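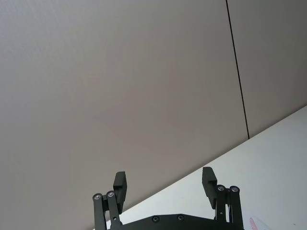

Trucos de taller: grabar demostraciones con sello y tampón

Sellar un papel parece una tarea fácil de enseñar a dos brazos, y por eso casi todo el mundo empieza por ella. Luego llegan los borrones. Estos consejos salen de las sesiones que hacemos en el taller de Vasside para reunir ejemplos con los que entrenar el modelo. Sirven para cualquier tarea con tinta.

Antes de empezar

Limpie la mesa con un paño apenas húmedo y séquela. Una mesa blanca marca cualquier gota de tinta, y esa gota aparecerá en todos los episodios hasta que alguien la quite. Compruebe también los tornillos de los dedos de la pinza. Cuando uno se afloja, el bloque gira al apretar y la marca queda torcida.

Revise los cables con el brazo en las posturas extremas. Conviene dejar algo de holgura en la muñeca, pero el bucle no debe rozar el papel. En junio perdimos una mañana entera por un conector mal apretado.

El tampón

Ponga el tampón del lado del brazo que va a llevar el sello y el papel enfrente, con un buen trozo de mesa libre entre los dos. Si están demasiado juntos, el operador acorta el gesto y arrastra el sello sobre la hoja. Un par de puntos de masilla debajo del tampón evitan que se mueva.

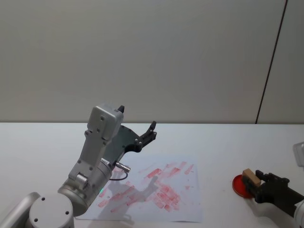
Baje el sello recto y sin prisa. Dos toques cortos cargan mejor que uno largo. Si aprieta demasiado, la goma se empapa y los primeros sellos salen como manchas. La tinta roja se distingue bien en las cámaras; la azul clara nos dio problemas con poca luz.

El papel

Una hoja usada no es una hoja estropeada. Nosotros grabamos varios episodios sobre el mismo papel para que el modelo vea fondos distintos, y lo cambiamos cuando ya no se distingue la marca nueva de las viejas. Tampoco hace falta cuadrarlo con el borde de la mesa – un poco torcido viene bien.

Las sombras del brazo sobre el papel no se corrigen. Lo que sí hay que evitar es mover las lámparas a mitad de una tanda.

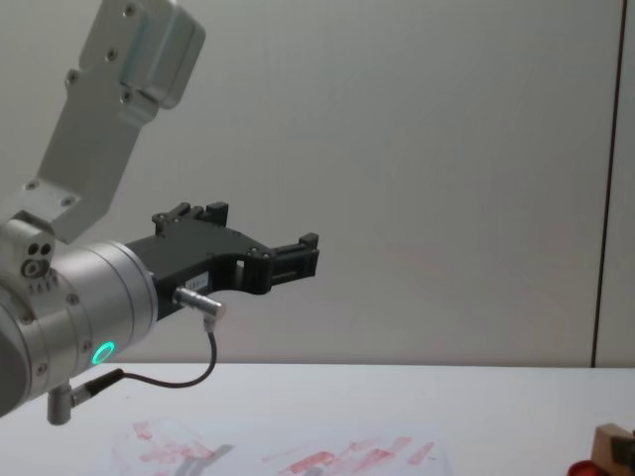 Texto: Kofi Sulemana
Sección: Taller

Qué guardar y qué tirar

Guarde los episodios con una marca floja si el movimiento fue limpio. Guarde también aquellos en que el operador falla, corrige y termina bien, con su etiqueta aparte. Tire los que tienen pausas largas o un brazo que espera sin motivo. Nuestra primera tanda fue de 1000 episodios y la segunda de 3000; la segunda, con el operador descansado y las reglas escritas en la pared, dio mucho menos trabajo de revisión.

Cambie de sitio los objetos cada cinco episodios. Basta con unos centímetros. Apunte el cambio en la hoja de sesión, con la hora.

Al terminar

Cierre el tampón aunque vaya a volver después de comer. Limpie la goma del sello con una toallita sin alcohol y déjela secar boca arriba. Los dedos de la pinza se limpian con un bastoncillo, sobre todo en las muescas, donde la tinta se queda pegada. Copie los datos antes de apagar nada.

Buscar en el sitio
Escriba aquí su consulta Buscar

Artículos relacionados
Cómo quitar tinta de una mesa blanca
Doblar paños con dos brazos: notas de la sesión Tagle
Etiquetar episodios sin perder la tarde
Orden de cables en el banco Fullham
Jiltilum: plantilla para la hoja de sesión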